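Rules for Robots and the People Who Work With Them

Monday, November 5, 2018
Young Readers' Technology Pages, Orum

A robot is a machine that senses something, works out what to do, and then moves. A dishwasher moves water, but it does not look for the plates. A robot that picks up a plate has to find the plate first. Because robots move on their own, people have written rules for how they should be built and used. This page explains the main kinds of rules and some words you will meet if you read more.

What is a standard?

A standard is a written agreement about how to do something. The paper in a school printer fits because the paper maker and the printer maker follow the same standard for paper size. A standard for robots might say how quickly a robot must stop, how loud its warning sound must be, or how a sharp corner has to be covered.

A standard is different from a law. A law must be obeyed by everyone it covers. A standard is usually a choice, although some laws say that a certain standard must be followed. A company can also make its own list, called house rules. House rules may be stricter than the standard. They may not be weaker than the law.

There is a fourth kind, called good practice. Good practice is what careful workers do even when no law or standard mentions it. Putting tools back in the same drawer is good practice.

Who writes them?

Standards are written by groups of people who build robots, use robots, or study accidents. They meet, write a draft, and send it out for other people to read. Readers send back comments. The draft is changed and sent out again. This can take years. The finished standard gets a number and a date, and after some time it is checked to see whether it still makes sense.

House rules are quicker. At Kokamero, a company that makes small moving arms for packing rooms, the first house rules filled 3 pages. The current set has 276 rules. Most of them are short. Rule 1 says that the stop button must work before anything else is switched on.

The stop button

Industrial robots normally have an emergency stop. It is usually a big red button on a yellow background. When it is pressed, the robot must stop moving. Pulling the button back out must not start the robot again. A person has to give a separate command to do that.

At Kokamero the stop button is tested every 7 days. The tester presses it while the arm is moving slowly, checks that the arm has stopped, and writes the result in a book. If the test fails, the power is turned off at the wall and a sign is put on the machine. The sign stays there until the repair has been checked by a second person.

Fences and shared spaces

Many large robots work behind a fence. The gate has a switch in it. If the gate is opened, the robot stops. This is called an interlock. Tying the switch shut so that the robot keeps running with the gate open is against the rules in every factory that takes safety seriously, and people have been badly hurt that way.

Some smaller robots work next to people without a fence. These have to move slowly, push gently, or stop when somebody comes close. The maker must work out how hard the robot could press on a hand or a shoulder. The limits are different for different parts of the body. Faces get the most protection.

Risk assessment

Before a robot is used, somebody has to do a risk assessment. This is a careful list of what could go wrong. For each item, two questions are asked. How badly could a person be hurt? How likely is it to happen? A paper cut that happens often and a crushed finger that happens rarely both go on the list, but the crushed finger is dealt with first.

There is an order for fixing risks. The best fix is to remove the danger, for example by using a rounded part instead of a pointed one. The next best is a guard or a fence. Warning signs and training come last, since people forget signs and get tired.

Clunitz, a firm that runs a sorting hall in Garside, repeats its risk assessment each October, and again whenever a machine is moved.

Rules for teaching a robot

Robots that handle household things are often taught from examples. A person does a job, such as picking up a shirt, many times. Cameras and other sensors record how it was done. A computer then looks for patterns in the recordings. One way to make the examples is with a hand-held gripper. The person holds the tool, and the tool's fingers do the grasping, so the recording shows the job the way a robot's own fingers would have to do it.

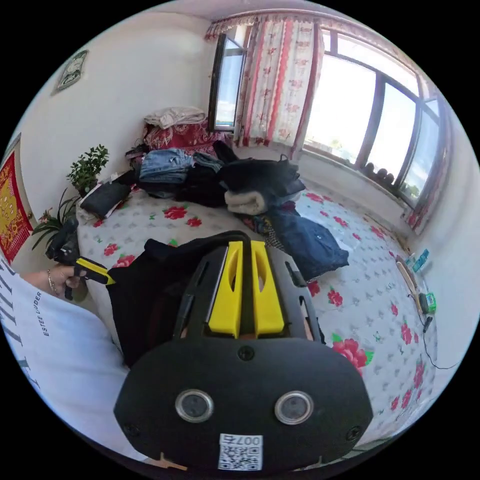
Garside wrote in to ask whether a person holding the tool by hand needs any rules at all when there is no motor-driven arm in the room. The same letter said that the rules should cover tired wrists and trailing cables as well as moving machines, and that a person should be allowed to stop at any time without giving a reason.

The letter makes a fair point. Recording work has its own dangers, and they are mostly ordinary ones. Fingers can be pinched. Feet can catch on a cable. Arms get sore from doing the same movement again and again. Clunitz uses these house rules for its recording sessions:

Take a break after 30 minutes of work with the gripper.
Check the fingers of the tool for cracks before you start.
Keep cables away from the place where you stand.
Work only with objects on the approved list. Clothes and towels are on it. Knives and glass are not.
If you drop something, leave the recording running and pick it up as you normally would.
Do not mark an example as good if the job was not finished.

The last two rules protect the recordings. A robot taught only from perfect examples may have no pattern to follow when a sock slips. A robot taught from examples with wrong labels may learn the wrong job.

Privacy

A camera records whatever is in front of it. In a home, that can include letters, family photographs, and people who did not agree to be filmed. Good practice is to ask everyone who lives there first, in words they understand, and to explain what the recordings are for and how long they will be kept. For a child, a parent or guardian must be asked, and the child should be asked too. Anyone may say no. Anyone may change their mind later and ask for a recording to be deleted.

Names and addresses should be kept in a separate place from the recordings. Only the people who need them should be able to open that file.

Words to know

Emergency stop: a control that stops a machine right away.
Gripper: the part of a robot, or a tool held by a person, that takes hold of things.
Interlock: a switch that stops a machine when a gate or cover is opened.
Risk assessment: a list of what could go wrong, how bad it would be, and how likely it is.
Standard: a written agreement about how to do or make something.

Something to try

Choose a machine at home or at school and ask an adult to look at it with you while it is switched off and unplugged. Find out how it is stopped. Look for warning labels and read what they say. Then write three house rules for it. Give your rules to another person and ask them to explain each one back to you. If they explain it differently from what you meant, rewrite the rule and try again.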